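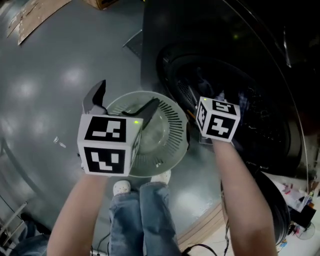 Two hand-held grippers and a pale green basket

Do you feel light-headed when you stand up? We would love to hear from you

The Brivier Study is looking for people who go a bit wobbly, swimmy or faint when they get out of a chair or up from bed, and who would be willing to spend some time with us in Fenmont so that we can learn more about it.

Most of us have had it at one time or another. You get up to answer the door, the room goes grey at the corners, and you have to hold on to something for a moment. For many people it passes and is forgotten. For others it happens most mornings, and it can make them nervous of the stairs, or of getting up in the night, or of going out at all. Very often there is a short drop in blood pressure behind it, and we would like to find out whether drinking a large glass of water before getting up makes that drop any smaller. It is a simple question and we are rather fond of it!

Who can take part

We are hoping to find some 33 people, men and women, none of them older than 74. You need to have felt light-headed on standing at least once a week over the past couple of months. You can take part if you are on tablets for blood pressure, as long as the dose hasn't changed lately - please don't stop or alter anything in order to join us.

I'm afraid we can't include anyone who has been told to limit how much they drink, anyone with kidney or heart failure, or anyone who is pregnant. If you aren't sure whether one of these applies to you, do ask and we will talk it through.

What you would be doing

There are four visits, all at Orden House in Fenmont, and each lasts a morning. You lie down for a while, we take your blood pressure, you stand up, and we take it again several times over the next few minutes. A nurse stays beside you throughout, and you can sit down whenever you want to. On two of the mornings you will have a big glass of water first. Afterwards there is tea and toast (or something else if you would rather), and nobody will hurry you out of the door.

Between visits we ask you to keep a short diary for three weeks, with a line or two each day on how you felt when you got up. Spelling doesn't matter and neither does handwriting, within reason.

We pay bus and train fares, or mileage if you drive, and you will get a shopping voucher when you finish. Your own doctor will be told you are taking part only if you say yes to that. You are free to leave the study at any point and you needn't tell us why.

When it starts

Visits are planned to begin in September, and we will write to everybody on the list before then with dates to choose from. There is nothing to come in for at the moment. Putting your name down now doesn't commit you to anything.

How to get in touch

Please write to Shanthi Howlader, Study Coordinator, The Brivier Study, Gazi Room, Orden House, Fenmont, with your name, age and a telephone number, and the best time of day to ring. Shanthi will call you back for a chat, which usually takes a quarter of an hour, and will post you the full information sheet to read at home. Large print copies are available, so do mention it if you would like one.

If you have fainted outright, or have had chest pain along with the dizziness, please see your doctor about it first and write to us afterwards.

Page last updated March 19, 2020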